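Workbench and Bench-Top Inspection, Briltstead Shop
Monthly checklist, July, with comments

1. Bench tops level and firm. OK.
Comment: Bench 4 rocked on its left rear foot. Foot adjusted and locknut tightened.

2. Rated load posted at each bench. NOT OK.
Comment: Label missing on bench 2. Replacement to read 50 kg, same as the others.

3. Edges free of burrs and splinters. OK.

4. Extension cords clear of walkways. OK.
Comment: One cord taped across the aisle by the Jarnenico cabinet – removed, outlet on the near wall used instead.

5. Task lights working, guards in place. OK.
Comment: Lamp at bench 4 replaced. Run hours at change were 4000, as logged.

Work laid flat on a bench must be supported over its full area. Boards that overhang are to be clamped or moved to a larger top before work starts.
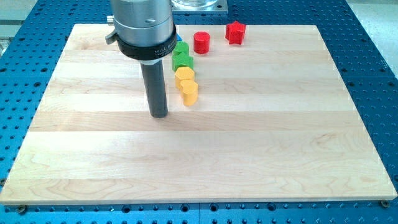 How often do the bench bolts need to be retorqued?

Every 2 months, and again after any bench has been moved. Mark each bolt head with paint once it is done, and enter the bench number on the back of this sheet.

6. Floor mats flat, no curled corners. NOT OK.
Comment: Mat at bench 2 curled at the aisle side. Taken up. New mat on order from Erdem.

7. Solvent rags in closed metal can. OK.
Comment: Can emptied at 4 p.m. Lid spring weak but still closes fully – check again next month.

8. Eyewash bottle sealed and in date. OK.

9. First aid box stocked. OK.
Comment: Small bandages low. Added to the Skurkex order.

Open items: 1 and 6 on bench 2 side, label and mat. Item 1 foot adjustment to be rechecked under load.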